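Kosden Community Forum > Shared spaces > Repair evening at Magnusson house, who is coming?

Ulla Lundgren
June 1, 2022
Hello all. The library of things at Magnusson house wants to start a repair evening for bicycles and small electrical items. We have the big room on the ground floor and 5 work tables. I have asked the town for 3000 kronor for tools and the answer should come before summer. What we miss is people who can repair. If you can solder or true a wheel, please write in this thread.

pedalpost
I can do bicycles, brakes and gears mostly. I do not want to do electric bikes, the batteries make me nervous. Which evening do you think of? Tuesdays are impossible for me.

Ulla Lundgren
Thursday is my suggestion, from six to nine. The choir has the room on Tuesdays anyway.

northgate_k
I must say that I am not convinced. We had the same idea in April with the clothes swap, and after two times it was the same four persons who carried all the tables. Also there is a repair shop, Runditero, on the same street. Why should we take away their customers with free work?

pedalpost
I bought my chain from Runditero last week and asked the owner. She does not take toasters or lamps, and for bicycles she has a waiting list until autumn. I do not believe we hurt her.

northgate_k
OK, that I did not know. But then please write it on the poster, that larger bicycle repairs we send to her. It is only polite.
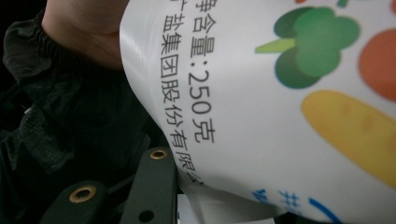

tove_m
What happens if somebody repairs my lamp and it breaks again at home?

Ulla Lundgren
The risk stays with the owner of the thing. Everybody who leaves an item signs a short paper at the door, and for items with a mains plug we will also do a safety test before they go home. Maj-Britt Sandberg has the tester and knows how to use it.

tove_m
Thank you, then I will come with my lamp. I can sew also, if there is interest for textile repairs. I have my own machine but it is heavy, so I would need to leave it in the house between the evenings.

northgate_k
The storage room is already full. The boxes from Mullereo are still standing there and they block the shelf. Can we first decide what to do with them?

Maj-Britt Sandberg
The boxes leave on Monday, I have spoken with the driver. After that there is place for one sewing machine and the tool cabinet. I am more worried for the electricity. If two persons use the heat gun at the same time, the fuse goes. We learned this at the winter market.

pedalpost
Could we spend 700 of the money on proper extension cables and put the heat gun on the kitchen circuit?

Maj-Britt Sandberg
The kitchen circuit is separate, so it should work. I would still like to try it one afternoon before we promise anything on a poster.

northgate_k
I can be there for the test. I am still of the opinion that once a month is enough, every week will make people tired.

Ulla Lundgren
Once a month is fine for me to begin with. I will write to those who answered here when I have the key for the cabinet.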